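Print this page | E-mail this page
Last updated: 2 December 2020

Lecture 4: Shell middens, sampling and dating

Notes by Joelle Hakim. Sections on the Taltard material follow the site report by Tanveer Jadoon and Anum Minhas, on reserve in the department library.

Definitions

A shell midden is a deposit in which shell makes up a large part of the volume and in which people put the shell there. The second condition matters. Storm beaches, bird drops and old raised shorelines can all produce thick beds of shell. The usual signs of a human origin are a narrow range of edible species, a lack of very small and water-worn specimens, charcoal, burned stone, fish bone and tools. A natural shell bed normally has both valves of bivalves in near equal numbers, many juveniles, and shells with boreholes or worm tubes on the inner surface. Growth on the inner surface means the animal was dead before the shell was collected.

Some deposits are mixed. A storm can rework the seaward edge of a midden and lay it back down with beach gravel. In that case the shell is still cultural in origin but the layers are not in their first position, and a date from them says little about the deposit above or below.

Why shell survives and what it protects

Shell is calcium carbonate. In quantity it keeps the surrounding soil alkaline, so bone and antler last in places where the local soil would have dissolved them. This produces a bias that students often miss. On an acid coast, the midden sites have bone and the others do not, and a map of "fishing sites" may be a map of soil chemistry. Before comparing two sites, check pH at both, inside and outside the shell.

Survival within one midden is also uneven. The top is exposed to rainwater, roots and trampling. Thin shells such as mussel break down first, limpet and oyster later. An apparent change from mussel to limpet toward the base or the top of a column can be a change in breakage. Count hinges (or the apex, for limpets) as well as weighing, and compare the two results before writing about diet.

How the deposit forms

Three models are in use.

1. Dump heap. Shell was carried from a living area and thrown down a slope. Layers dip, contacts are sharp, and there are few hearths.

2. Processing station. Shellfish were opened near the shore and the meat was carried away. Expect hearths, burned stone and few other tools. House remains should be absent.

3. Living surface. People camped on the shell itself. Expect crushed, level lenses with a dark matrix, hearths and post holes.

A large midden may contain all three. The section drawing has to record dip, degree of crushing and matrix color for each lens, or the question cannot be settled later from the finds.

Rate of growth is hard to judge by eye. Clean, loose shell with open spaces between the valves was usually laid down fast. A thin dark band may represent a much longer time than the thick pale layer under it. Do not assume that depth is proportional to time. Age-depth models with a constant rate are common in older reports and should be treated with care.

Column sampling

A full excavation of a midden produces more material than any laboratory can sort. The normal method is to cut a section, draw it, and take one or more columns of fixed volume from the cleaned face. Sample by layer, and split thick layers into smaller units. Never let a unit cross a layer boundary for the sake of keeping the units equal.

The steps used at Taltard were as follows.

- Clean and draw the face before any sampling.
- Label each unit on the drawing and on the bag.
- Start at the base and work up, to limit contamination from falling shell.
- Record the volume of each unit before it is bagged.
- Dry sieve nothing on site. All units went whole to the laboratory.
- Wet sieve through nested meshes, and keep the residue from the finest one.

The main column gave 38 units. Kulsoom Mughal sorted all of them by hand for the coarse fraction and a subsample of the fine fraction. Fish bone was almost absent from the coarse mesh and common in the fine mesh. Had the column been sieved only at the coarse size, the report would have described a site without fishing. Reports that give no mesh size cannot be used for this kind of argument at all.

A single column has no spatial control. At Gestden, two columns from opposite ends of one trench gave quite different proportions of cockle and oyster in what was drawn as the same layer. Either the layer was wrongly traced or the dumping was patchy. The published account uses the first column only. The second is in the appendix, without comment.
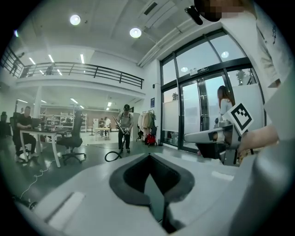
Seasonality

Many bivalves add growth lines through the year. Growth slows in cold water and a tighter band appears in the section. The position of the shell edge relative to the last tight band gives an estimate of the season of death. The method needs:

- modern shells of the same species from the same coast, collected through a full year
- a sample of unbroken edges
- a reader who does not know which layer the shell came from

Disturbance lines from storms and spawning look like winter lines to an untrained reader. Stable oxygen isotopes measured in sequence toward the edge are a check. In open marine water, a higher oxygen isotope ratio in the carbonate generally indicates colder water. In an estuary the signal is affected by fresh water, which has a lower ratio, and a wet spring can resemble a warm summer. Sites at river mouths therefore need an independent control on salinity.

Tahira Swati read 177 cockle edges from Taltard. After rejects, most deaths fell in late winter and spring, with a smaller group extending back to November. The rejected shells were not spread evenly through the column. More came from the upper units, where edges were chipped, so the seasonal result for the upper units is weaker and should be quoted separately.

Note what the result means. It gives the season in which cockles were collected. It does not show that people were absent for the rest of the year. They may have stayed and eaten something else, or eaten cockles somewhere else. A claim of seasonal occupation needs other evidence, such as migratory birds, fish ear stones or tooth eruption in young mammals, and preferably more than one of these.

Radiocarbon dating of shell

Plants on land take carbon from the atmosphere. Marine shells take much of theirs from dissolved carbon in sea water, and part of that has been out of contact with the atmosphere for a long time. A live shell and a live tree on the same beach will give different radiocarbon ages. The difference is the marine reservoir effect. A global curve handles the average behavior of the surface ocean. A local correction, called delta R, handles the departure of one region from that average.

Points to remember:

Delta R is not fixed through time. A value from shells collected alive in museum drawers describes the recent past. Changes in upwelling or in the shape of the coast can alter it.

Delta R differs between species. Animals that graze on limestone can take up old carbon from the rock. Deposit feeders may do so from old sediment. Suspension feeders from open coasts are the safest choice.

Estuaries may receive old carbon from rivers that drain limestone. The sign and size of the effect cannot be guessed.

Use the curve that goes with the delta R. A local value worked out against one version of the marine curve must be recalculated before it is used with another. Mixing them is a frequent error in student papers and in some printed ones.

The best control is a set of paired samples: marine shell and short-lived land plant from the same sealed layer. Hazelnut shell and small twigs are suitable. Heartwood charcoal is not, as it may have been old when burned. The pairing rests on the belief that both were deposited together, so take pairs from within a hearth or a clean lens and not from the dark bands.

If one pair disagrees with the rest, look at the section before looking at the laboratory. Burrowing animals move nutshells more easily than they move oysters.

Reporting dates

Give the laboratory code, the material and species, the uncalibrated age with its error, the carbon isotope value if measured, the curve and the delta R with its source. Give calibrated ranges at the stated probability and do not reduce them to a midpoint. "BP" counts back from 1950. Write "cal BP" for calibrated ages and state which is meant the first time it appears.

Exercise for next week

Use the Kazmi data sheet (units, volumes, hinge counts and weights for six species). Plot weight against count for mussel and limpet by unit. Mark the units in which the two measures disagree and propose a cause for each, using the section drawing. Then choose four units for paired dating and defend the choice in one page. The exercise is marked out of 60. Plots without axis labels will be returned.

Read the Lakus summary before the seminar, at least the section on shell crushing. The trampling experiment is short on detail about footwear and substrate, and we will discuss whether it can be applied to Gestden.

Share (4) | Comments (0)
Print this page | E-mail this page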